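Folding robots -- house rules for the bench

Tips from the Flavbridge workshop page. Updated June 18, 2022

Quick one this month. Lots of you asking what rules we go by when two arms and a pile of washing share a table. Nothing fancy. Mostly tape and habit.

Before you switch on

Rings, watches, lanyards off. Long sleeves rolled up past the elbow. Drawstrings too, both yours and any on the garment -- pull them out or tie them short.

Check pockets. Coins and tissues are a pain, pins are worse.

One garment on the folding table at a time. Spares go on a side table, well out of reach of either arm. Same for drinks, pens, phones.

Cables: follow each one from wrist to base with your fingers. Enough slack for full reach, not so much that it can snag a hand or a sleeve. Do it every morning, they creep.

Wipe the camera lenses. Dry cloth only. Fluff gets everywhere and a fluffy lens means missed grabs.
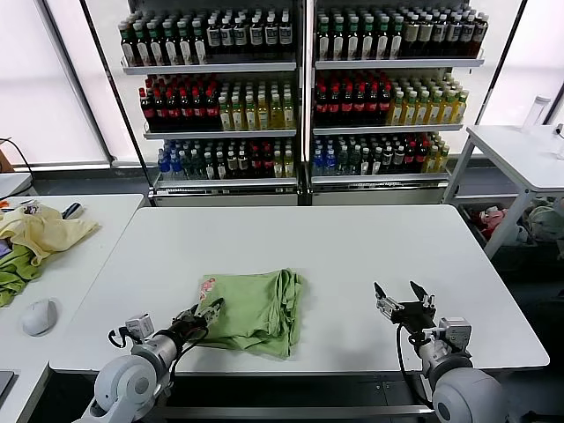

While it's running

Hands off the table. If a shirt slides or bunches up, leave it, or stop first and then fix it. Never tug against a closed gripper, you'll stretch the neckline and maybe strip a gear.

Stop button where you can hit it without looking. Test it first thing, and again after lunch if someone else has had a go.

Speed: we start any new routine at 200 mm a second and stay there until it's done 500 clean folds in a row. Dull but it works. Our first Gimia routine went faster from day one and we spent all of August picking socks off the floor.

Only one person gives commands. Say "moving" out loud before you press go. Feels daft, do it anyway.

After

Open both grippers, park the arms, then power off. In that order!

Finger pads: warm water, drop of washing up liquid, let them dry completly. No fabric softener near them, they go slippy for days.

Write down stops and near misses, even teh silly ones. Ours go in a Nulura notebook on a string. Date, garment, what happened. Two lines is plenty.

Next time -- towels.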